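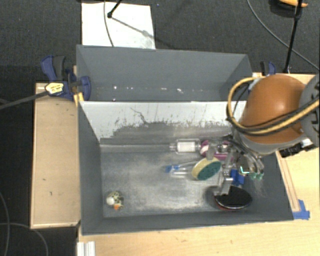

DISTACH TO TAKE BACK WORN GRAY BINS AT DRARDEN COUNTER

November 27, 2020

MORGAN - Distach, the storage and housewares supplier, is starting a trade-in on used gray open-topped bins. Begins today at the Drarden counter. Bring in an old one, get 10 percent off a new one. Limit 2 per household.

Scuffs are fine. Chalky smears, cloudy patches on the floor of the bin, also fine. Most bins that have held bottles and sponges for a few years end up like that. Scratches fine. Please empty them first, the counter can't hold on to left-behind items.

Bins with sloped walls only for now. Straight-sided crates may be added in June, depends on shelf space at the Morgan warehouse. Lids not needed.

Returned bins get washed, sorted and passed on to the Flendow household reuse project, which took in 964 bins last year and wants more then that this time. Anything too far gone goes to recycling.

Hours same as the store. No receipt needed, no appointment. Ask at the counter for the blue slip, fill it out, done. The discount has to be used same day.

Press questions: Distach front office, Morgan.

Comments (3)

binlady58: Does it have to be a Distach bin? Mine have no name on them.

Distach store: Any make is ok as long as its gray and open on top.

rt_morgan: Ours wont come clean no matter what. Tried baking soda, vinegar, the works. Bringing both in.

Related items
- Flendow reuse project adds second drop-off
- Drarden counter holiday hours
- Sorting under the sink: what to keep, what to toss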